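When the Fingers Stay Closed: A Fault Report from Menmont

Thierry Le Goff keeps the failed part in a sandwich bag in his desk drawer. It is a torsion spring, snapped one turn in from the leg. On September 22, 2019, it let a gripper stay shut on an operator's fingertip at the Menmont site.

The injury was minor, a bruise and a split nail. Le Goff, who runs hardware for the Rura handling project, stopped all sessions that afternoon and kept them stopped until November.

"The tool has no motor," he said. "You squeeze the handle, the fingers close. You release, a spring opens them. People had decided that a tool without a motor could not hurt anyone, and the risk sheet said so in one line."

The Rura tools are hand-held versions of the gripper fitted to the project's robot arms. An operator picks up household items with them, and the recordings are used to train the arm. The return spring was rated by its supplier, Palex, for a service life the project never compared with its own use. Le Goff's logs show the broken spring had been fitted for 381 sessions. The replacement interval written in the manual was 50.

"The manual said 50 sessions. The checklist on the wall said 'inspect spring'. It is inside the handle. You can't inspect it without removing four screws, so what people did was squeeze the handle and listen."

Lionel Vasseur wrote the incident report. He said the spring was the second fault in order of time. The first was a stiff outer pivot on the same tool, noted twice by operators and cleared both times with a drop of oil. Vasseur measured the friction on that joint after the incident and found it high enough to hold the fingers closed against a weakened spring.

"With a good spring and a bad pivot, it opens slowly," he said. "With a bad spring and a good pivot, it also opens slowly. We had both. The operator put a finger between the pads to clear a thread, the handle slipped in the other hand, and the linkage locked past center."

Soft goods made the problem harder to notice. Fabric catches on the pads and trails after the fingers open, so a slow release looks like ordinary snagging. Vasseur went back through the recordings and found late releases in the week before the break, nearly all of them on cloth or plush. 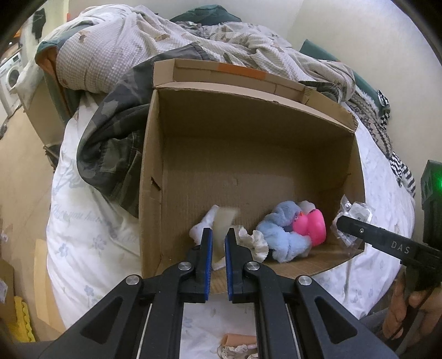

Packing work with the hand-held grippers: fabric pieces, a blue plush and a pink rubber duck in a cardboard box.

The rewritten procedure has a bench test. Each tool is closed on a gauge block and released, and the opening time is read from the recording. A tool that fails is tagged and does not go back out with oil in it. Springs are changed at 50 sessions, and the old ones are cut in half so they cannot be refitted.

Vasseur also asked for a stop that keeps the linkage from going over center. McAlister, the shop that machines the arms, quoted a change to the outer link. Le Goff approved it after a prototype ran 3000 cycles on the bench with the spring removed and did not lock.

Asked whether the robot-mounted version had the same weakness, Le Goff said it did not use a return spring, but that its pivots came from the same batch. Those have been pulled and measured. Two were out of tolerance and were replaced.

Operators now clear threads with tweezers, which hang on a cord at each station.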